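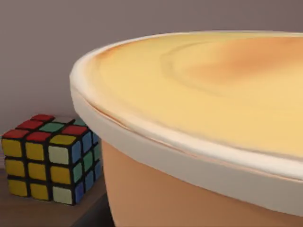

Vummont 12 Food Storage Container with Lid

Round, wide-mouth, stackable. For dry goods, dough and bulk ingredients.

Item number: VM-12-R
Made by: Christodoulou
Sold as: single unit or case of 10
Stock: ships from the Warnis warehouse

Overview

The Vummont 12 is a 12-quart round storage container for commercial and serious home kitchens. It holds flour, sugar, rice, beans, stock, brine and rising dough. The body is molded in one piece with no seams on the inside. The floor meets the wall in a wide curve, so a spoon or scraper reaches all of the contents and no powder packs into a corner.

The Vummont line was first sold to bakeries and school kitchens in the Skurkness area. The current version replaces the earlier model with the snap tabs. Old lids do not fit the new body, and new lids do not fit the old one. Check the underside of the base before you order spare parts: current units have the letter R after the size number.

Specifications

Capacity to fill line: 12 quarts
Capacity to rim: 13.5 quarts
Outside diameter at rim: 14 inches
Height without lid: 8.25 inches
Height with lid: 8.75 inches
Weight, body only: 41 ounces
Weight, lid only: 10 ounces
Body material: polypropylene
Lid material: low-density polyethylene
Lowest service temperature: -4 F
Highest service temperature, body: 212 F
Highest service temperature, lid: 175 F
Stack limit, filled: four units
Dishwasher: yes, see Cleaning
Microwave: body only, no lid
Oven or stovetop: no

Lid and rim

The lid presses down over the rim and is held by friction around the full edge. It has no clips or loose gasket. Press the center first to push out air, then work around the edge with both thumbs. A lid that has been seated fully sits level. If one side stays high, lift the whole lid and start again. Forcing the high side down will stretch the skirt over time.

The seal resists dust, insects and moisture from normal kitchen air. It is not a pressure seal and is not rated for transport of liquids. A container of stock that is tipped on its side will leak.

For dough, leave the lid resting on the rim without pressing it down. Gas from the dough needs a way out. A fully seated lid on an active dough will lift on its own or, in a cold room, bow upward and stay bowed.

Filling guide

Weights below are for goods poured from a bag, without shaking, to the fill line. Settled goods weigh more.

All-purpose flour: 13 pounds
Granulated sugar: 21 pounds
Long-grain rice: 19 pounds
Rolled oats: 9 pounds
Dried navy beans: 20 pounds

For yeast dough, start with no more than five quarts of mixed dough. This leaves room for the dough to double. Rich doughs rise more slowly but can be loaded to the same level.

Hot liquids can be poured in up to the body limit of 212 F. Cool hot food by your usual food safety procedure before covering it. Do not use a deep container for the first stage of cooling - the middle of a full load stays warm far too long. Divide the batch into shallow pans, then combine the contents once they are cold.

Stacking and shelf fit

The base has a raised ring that drops inside the top edge of the lid below. With the ring engaged, filled units can be stacked four high on a level floor or a fixed shelf. On wheeled racks the limit is two.

A standard wire shelf 18 inches deep and 48 inches wide takes three units side by side, with six inches of width left over. Allow at least 10 inches of clear height between shelves if the lid is to be removed in place. Empty bodies nest, but the fit is close. Put a sheet of paper between nested units if they will be stored longer than a week.

Cleaning

Wash before first use. Hand wash with warm water and dish soap, or place in a commercial or household dishwasher. Lids go on the top rack only. Do not use steel wool or scouring powder. Scratches hold stains and odor and cannot be polished out.

Tomato, turmeric and chili oil will stain the body. To reduce a stain, apply a paste of baking soda and water, leave it for an hour and rinse. Some color may remain. It has no effect on use.

Dry the groove on the underside of the lid by hand. Water left there will drip into dry goods.

Spare parts and accessories

VM-12-RL: replacement lid
VM-12-RS: shelf label strips, pack of 12
VM-SCP: flat flour scoop, 24 ounces
VM-DLY: round dolly with four casters, two of them locking. Carries one stack of two filled units

Warranty

Bodies are covered against cracking in normal use for 48 months from the date of purchase. Lids are covered for 12 months. The warranty does not cover stains, scratches, heat damage, or cracks caused by dropping a filled container. Keep the invoice. Claims without one are settled by the date code on the base.

Returns are accepted within 41 days if the item is unwashed and unused. Cases must be returned complete.

Questions from buyers

Can the container be used in a freezer?
Yes, down to -4 F. Leave two inches of headspace for liquids and let the body stand at room temperature for 10 minutes before you remove the lid. Cold lids are stiff and can split at the edge.

Is there a version with measuring marks on the outside?
The 12-quart size has a single molded fill line. Quart marks are planned for the next production run in August.

Will the lid fit the 8-quart body?
No. The 8-quart body has a smaller diameter and takes its own lid.

Ordering and contact

Case orders: Michalis Psarras, trade desk
Spare parts and warranty claims: Chaltu Wako, parts desk

Orders received before noon ship the same day. Pallet orders are quoted separately and need a loading dock or a lift gate at the delivery address - please state which when you order.

Page last revised May 23, 2025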